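El azafrán y los folletos de la abundancia

Cada cierto tiempo aparece un cultivo que va a salvar el campo. Fue el aloe, fue la paulownia, fueron los caracoles, y ahora le toca al azafrán. El 16 de enero de 2025 asistí en el salón de la cooperativa a la presentación de Younis, una sociedad que ofrece bulbos, asesoría y contrato de recompra a quien ponga un pedazo de tierra. Había café, había carpetas con el logotipo en relieve y había una cifra proyectada en la pared que nadie discutió hasta el turno de preguntas: 3000 euros el kilo.

La cifra puede ser cierta. Hay quien paga eso por azafrán en hebra, y hay quien paga más si lo compra por gramos en una tienda bonita. Lo que me preocupa es el salto entre el precio de un kilo y los ingresos de una familia, porque en ese salto caben las rodillas, la espalda y los días de desbrizne que el folleto resuelve con una fotografía de manos jóvenes sobre una mesa limpia.

Mostafa Cherkaoui, que fue quien habló por la empresa, es un hombre amable y prepara bien sus charlas. Le pregunté cuántas horas de trabajo había detrás de cada kilo y me contestó que dependía del grado de organización de la explotación. Le pregunté entonces por la explotación mejor organizada que conociera, y pasó a hablar de la denominación de origen. Conozco esa maniobra, la he visto con otros cultivos y otros oradores.

En mi comarca ya hubo una tanda de entusiastas. Fueron 12 parcelas, casi todas de menos de media hectárea, y de ellas siguen en producción las de Nabila Hamdy y las de un matrimonio que vende a conocidos. Nabila no se queja. Tiene suegra, dos hijas mayores y una cuñada que bajan en la época de flor y se sientan a la mesa hasta la madrugada, y ninguna cobra. Cuando le hice la cuenta de lo que costarían esas manos a precio de convenio, se rio y me dijo que entonces plantaría cebada.

Ese es para mí el centro del asunto. Un cultivo que sólo sale adelante con trabajo familiar gratuito puede ser una tradición respetable, y hasta una ayuda para la casa, pero presentarlo como un plan de inversión me parece un abuso de lenguaje. La dirección general, sin embargo, lo ha metido en la convocatoria de diversificación con una ayuda de 320 euros por parcela, que alcanza para pagar el análisis de suelo y poco más. 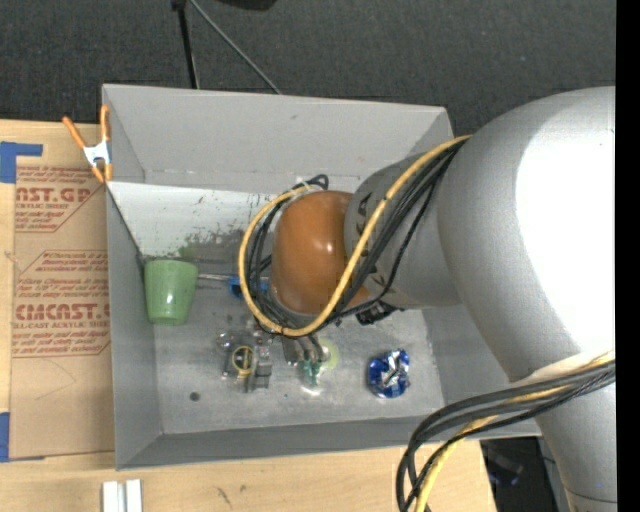 El argumento de reserva, cuando uno insiste con la mano de obra, es la mecanización. Se nos dice que el desbrizne lo harán pronto las máquinas, y que quien plante hoy estará bien colocado cuando lleguen. Llevo oyendo ese «pronto» desde que era becario. Un brazo gris y grueso, con su cable amarillo y su tapa anaranjada, metido sobre un cajón de fondo rayado, impresiona a cualquiera que venga de podar a mano; separar tres estigmas de una flor que se marchita en horas es un trabajo de otro orden, y el precio de hacerlo así no figuraba en ninguna de las hojas que nos repartieron. Tampoco figuraba quién lo pagaría. Si lo paga el comprador, querrá cobrarse en el precio. Si lo paga el agricultor, ya podemos ir olvidándonos de la parcela pequeña, que es precisamente a la que se dirige el folleto.

Luego está el bulbo. El contrato de Younis obliga a comprar el material de plantación a Skorkell, su socia, durante toda la vigencia, y obliga a entregarle la cosecha con una calidad que determina el propio comprador. Leí el documento entero, anexos incluidos. El precio de recompra aparece como «orientativo» y el de los bulbos aparece con dos decimales. Fatemeh Safavi, que trabajó años de agrónoma y revisó conmigo las cláusulas, señaló además que no hay una línea sobre sanidad: si el bulbo llega con hongo, el problema es del que lo enterró.

Me dirán que soy un cenizo y que con esta actitud no se habría plantado nunca un pistacho. Puede ser. También es verdad que a algunos les fue bien con el pistacho, sobre todo a los que tenían agua, tierra propia y diez años para esperar. Lo que pido es bastante modesto. Que la administración publique, antes de abrir la próxima convocatoria, cuántos de los beneficiarios de la anterior seguían cosechando a la tercera campaña. Que el contrato fije el precio de compra con la misma precisión que el de venta. Que alguien cronometre una jornada de desbrizne y ponga el resultado junto a los 3000 euros, en el mismo tamaño de letra.

En diciembre solicité por escrito los datos de la convocatoria anterior. Me acusaron recibo y sigo esperando. Mientras tanto, según contó Cherkaoui, ya hay 136 interesados en la lista, y el plazo para reservar bulbos se cierra antes de que termine el invierno.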